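Print this article | E-mail this article

Picking From the Corner

At Bistcombe, a student team spends a year on the last few objects in a metal bin

Thursday, June 12, 2025

The first thing the students in the Bistcombe manipulation course learn is that the middle of a bin is easy. A part lying alone in the center can be approached from any direction, and a gripper that arrives slightly off will usually still close on it. The walls are where the trouble starts. A block pushed against a side leaves no room for a finger, and a bin with sloping sides lets the part lean, so that the angle the camera measured is not the angle the gripper meets.

The course runs over two terms and ends in a single task. A robot arm has to move a mixed set of objects out of one bin and into the next, without help, until the first bin is empty. Teams may take as long as they like over a pick, but the arm may not stop on a fault. A fault ends the run.

Five students took the task this year under the name Plarnska. Their adviser is Randi Haugland, who has taught the course since it moved out of the mechanical engineering shop. She sets the objects herself and changes some of them every year. The present set includes hard faceted blocks, rounded pieces with no flat side to grip, and clear containers.

"The clear ones are there to break the depth camera," Haugland said. "A student who trusts the depth image will send the gripper through the container and into the floor of the bin. It happens in the first week to every team."

The floor of the bin keeps a record of this. The metal is scratched all over, most heavily across the center, and the team has come to read the wear as a map of where earlier code liked to go.

Print | E-mail

Bins before code

Work began in November with the fixture. The bins are sheet metal with flared walls, set close together at the edge of a wooden tabletop. In the first weeks they were held by tape. Every hard contact shifted them by a small amount, and since the arm works in its own fixed coordinates, each shift became an error in every pick that followed. The software group spent a good part of a month hunting for a calibration fault that was a sliding bin.

Hammad Bukhari, who handled the fixture, replaced the tape with bar clamps across the joint between the bins. He then measured the bin corners by touching them off with the arm and compared the result with the drawing. The walls did not match it. Bent sheet metal springs back a little after forming, and the two bins were not the same as each other.

"We had one wall angle in the collision model for all the walls," Bukhari said. "After that we had one for each. It is not interesting work. It removed more faults than anything else we did before the break."

The bins were never bolted down. Haugland allows clamps only, on the grounds that the table is used for other work and has to be cleared. The team scribed nothing on the tabletop either. They check the corners at the start of each session, and if any has moved they touch off all of them again.

Cables in the workspace

The second problem was hanging from the arm. A six-foot arm drawing in a planning program is a set of clean cylinders. The arm on the table, a KUKA, carries a thick yellow cable along the top and a bundle of thin black ones, and more black cable drops past the wrist toward the gripper. In a deep pose those cables go into the bin with the wrist.

The planner did not know they were there. A path that cleared the wall on screen could drag a cable over the rim, and the force reading at the wrist would rise as if the gripper had touched something. The controller then did what it had been told to do on contact and backed away. In the logs this looked like a failed approach to an object the gripper had never reached.

Two fixes were tried. The first was to tie the cables tighter, which limited how far the last joint could turn and cost the team most of its useful corner poses. The second was to leave the slack and model it. The students added a fat, crude shape around the wrist to stand for the cables and told the planner to keep it off the walls. The shape is larger than it needs to be. It rules out some picks that would have worked, and the team accepts the loss.

It also changed the order of work. With the larger wrist, some corners can be reached only from one side, so the planner now scores each object by how much its removal will open up for the others. A block beside the gripper may be left where it is while the arm goes for a rounded piece by the back wall.

Print | E-mail

What the log shows

The team logged every attempt in the spring term, including the ones run only to test a cable or a light. The total was 943. Of those, 253 ended without an object in the gripper.

Each failed attempt was sorted by hand into one of four groups: wrong position, wrong approach, slip, and early contact. Wrong position was mostly the clear containers. Slip was mostly the rounded pieces, which roll away from the first finger to touch them. Early contact was cables and walls.

The sorting was slow and the students disagreed about it. A slip and a wrong position look much alike in the numbers, and the difference had to be settled from video. Bukhari argued for merging the two. Haugland refused, because the remedies differ. A position error is fixed in the vision code and a slip is fixed in the fingers or in the speed of closing.

For the clear containers the team gave up on depth. The code now looks for the rim in the color image, fits a circle to it, and takes the height from a table of known objects. This works when the container stands upright. When it has tipped over, the code nudges it toward open floor and looks again.

The rounded pieces were handled by closing more slowly and coming down closer to the floor. That in turn put the fingertips near the metal, where a small error in height leaves another scratch. The team added a light touch on the floor before closing. It lengthens each pick, and no one has found a way to drop it.

A second team in the course, Kvam, took the opposite route and pushes every object away from the walls before picking anything. Its runs are longer and have fewer faults. The two groups share the object set and have agreed to trade logs, although the formats do not match and the conversion script is still being written.

The object set for next year is not final. Haugland has asked a supplier, Plerkwood, for a deeper bin with steeper walls, and the Plarnska students have been asked to leave their collision model in a state that someone else can edit.

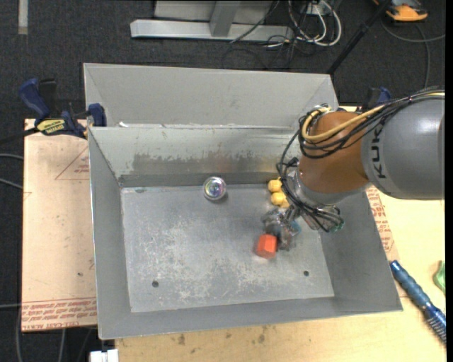
The wall angles have been moved out of the code and into a separate file, one line per wall. The cable shape is still hard-coded, and Bukhari has it on his list for the week after grades are due.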